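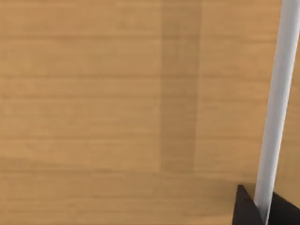

Step 4. Check the grip before you begin to record

At this point the arm is connected, the simulator is running and the rod is between the gripper fingers. Please do not press the record key yet. Look first at the view from the hand. The white rod should pass between the two black fingers, and you should see a long part of it going up over the table. The seams of the wood are useful here, because they run almost level across the view and you can judge the angle of the rod against them.

If the rod sits badly, open the gripper, go back to the start pose and take it again. It is tempting to continue and to correct the angle in the air. I did this for my first 24 demonstrations, and I had to delete all of them, as the policy learned my corrections together with the task.

The darker band on the table is a shadow. It does no harm, but leave the lights as they are for the whole session. If you wish to train with different lighting, make a separate set for it.

Step 5. Set the speed of the hand controller

Open the Narnano panel and find the field called "Motion scale". The default is 100, which means that the gripper moves as far as your own hand. For a long rod this is too much. A small turn of the wrist becomes a large swing at the far end. I use 61 for moving over the table and I go lower for the last part, when the rod must meet the socket.

Keep the rotation scale at its default. I tried to lower both, and then my hand and the gripper did not agree any more about which way was up. After a few minutes it was quite tiring.

Step 6. Make one slow practice run

Move the rod from the start pose to a place over the socket, wait one second, and bring it down. Do this without recording. You want to learn three things from the practice run:

Whether your elbow has enough room on the desk.
Whether the rod touches the table when you turn it.
Whether you can still see the tip in the second camera view when the hand view does not show it.

The last one is important for this task. The hand view shows the fingers and the part of the rod near to them, but it can lose the tip completely. Put the hand view and the side view next to each other on the screen and change your eyes between them during the movement.

Step 7. Record

Press R to start. Wait until the counter in the corner begins to run, then move. If you move before the counter, the first frames are lost and the demonstration starts with the arm already in motion.

Try to make each movement in the same order:

Lift the rod straight up.
Carry it sideways to the socket.
Turn it until it is upright.
Bring it down slowly.
Open the fingers.
Go up again, and stop.

Press R a second time to finish. The program asks if you want to keep the run. Answer no if you stopped in the middle to think, even when the rod went in at the end. A long pause is difficult for the policy to learn from, as the picture stays the same and the action does not tell it anything.

Step 8. Change the start pose

After every few runs, move the start pose a little. In Zesetti this is done with the "Shuffle start" button, and the limits are in the task file. Small changes are enough in the beginning. When I allowed the rod to start at any angle, I could not pick it up cleanly myself, so it was not fair to expect it from the robot.

For the rod task I kept 78 runs in the final set. You may need more if your socket is narrow.

Step 9. Play the runs back

Choose "Replay" and watch each run at double speed. Look at the place where the rod meets the fingers. If it slides during the carrying, the grip force in the task file is too low. Correct the value and record these runs again, because a replay with a new force will not give the same movement.

When you are satisfied, export the folder and write down the motion scale that you used. The export does not save this number, and you will want it if you add more runs in November or later.

Next page: training on the exported runs
Previous page: connecting the hand controller (Steps 1 to 3)

Last changed: Monday, October 30, 2023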